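Play kitchen swap fills up fast at Gernel hall

2025-10-06

By Raelene Cartwright

Toy food, cups, bowls and plates are the big draw at this fall's play kitchen swap, which opened at the Gernel hall this morning with a line out the door. Organizers had 200 tags printed. Gone before lunch. More on the way, they say.

The swap works the same as in January. Bring in clean play dishes or pretend food, get a tag for each piece, trade the tags for something else. No cash at the tables. Anything left over goes to the Irer playgroup, which lost most of its toy corner in a burst pipe over the summer.

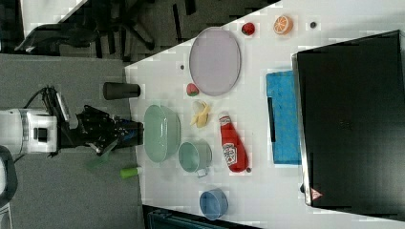 Toy fruit, a lavender plate and a green bowl on a white table at the play kitchen swap.

Fruit is moving quickest, said Tane Hapeta, who is running the sorting. Strawberries, orange slices, bananas with the peel that opens. Plates are slower. "Everybody's got plates," he said. "Bring us fruit, bring us mugs. If it's a set, put it in a bag so the peices stay together."

He also asked famlies to wash things at home first. Warm water, dish soap, dry overnight. Pieces with cracks or chewed edges get turned away at the desk, and so does anything that takes batteries.

The last swap took in 863 pieces over one weekend. Hapeta wants to beat that.

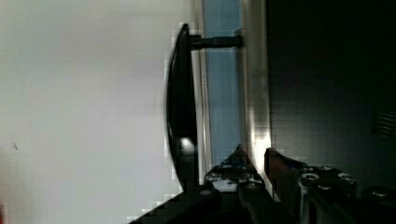

Money is the other half of it. A fund for new shelving and a low sink at the playgroup stands at $2,927, with the Hallgrímsson bakery covering the hall rent so that donations go straight to the room. Donation jar is at the front desk. Carpenters from Atov have offered to put the shelves up once the floor is finished.

Swap runs 3 days, 9 to 4, use the side entrance. Parking behind the library. Kids welcome but they need an adult with them. Drop-offs close an hour before the doors do, and tags from January are still good.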